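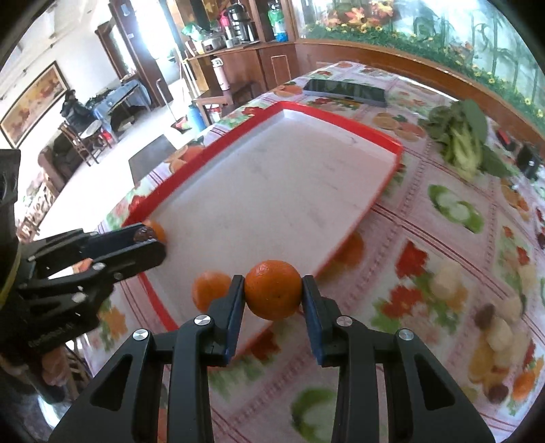

Fruit Handling Team, Elamley

Mandarins again this afternoon, two of us on one red tray. A few people asked what my job is now that the packing cell is in, so I'm going to write it down in one place.

Until September I packed citrus by hand at Elamley. Pick up, look, turn, put down, all shift. Now part of the line is run by two arms and part of my week goes to teaching them.

The teaching is done with hand-held grippers. You squeeze, the fingers close, you move the fruit where it should go. Every pick is recorded and the arms learn from the recordings. We call the arms Memon and Nornano because those were the names on the crates they came in.

A good session is nearly 200 picks per person. That is slower than my old hand speed by a lot. You have to let the fingers do the work and keep your wrist from helping.

Mandarins are the hard ones. The peel gives. If you pinch the way you would pinch an orange from the big bins, you find out about it two days later when a customer sends the box back.

Fruit sitting close to the rim of the tray is harder again. You come in at an angle or the finger hits the edge first. We do extra picks from the rim for that reason.

Two people on a tray was Gangadharan Bhat's idea. He runs the cell. On the real line there is always something else moving next to you, so he wants that in the recordings too. It took us a few days to stop bumping each other.

Greens are next on the list. I have no opinion yet except that a leaf does not hold still.

What changed for people, since that was the real question. No one on our shift was let go. Three moved to the night shift for a while and did not like it, and one of them, Cyprian, left for a job closer to home. I don't think it's fair to leave that part out.

My shoulders are better. My thumb is worse. The grip on the tool is one size and my hands are small. I put in a request for a smaller handle and Isix, who supply the tools, say they are looking at it. That was 5 weeks ago.

Pay: same hourly rate for teaching as for packing. We asked for more, because we are doing something the company could not do without people who know the fruit. Tumaini Makokha took it to the site manager for us. The answer so far is a review after the citrus season.

We did get one thing in writing. Recordings are used for training the arms and can't be used to rate a person's speed. Kam-wah pushed for that and she was right to. I wouldn't have thought of it.

The arms are okay at it now. On the last check Memon packed 49 boxes before someone had to step in – usually for a soft one it didn't want to let go of. A person still looks over every box at the end, and that's the job I'd like to keep.

Someone asked if I feel strange teaching a machine my work. Some days, yes. Mostly I'm thinking about my wrist.

Back on the line at 6 tomorrow. I'll add to this when we get to the greens.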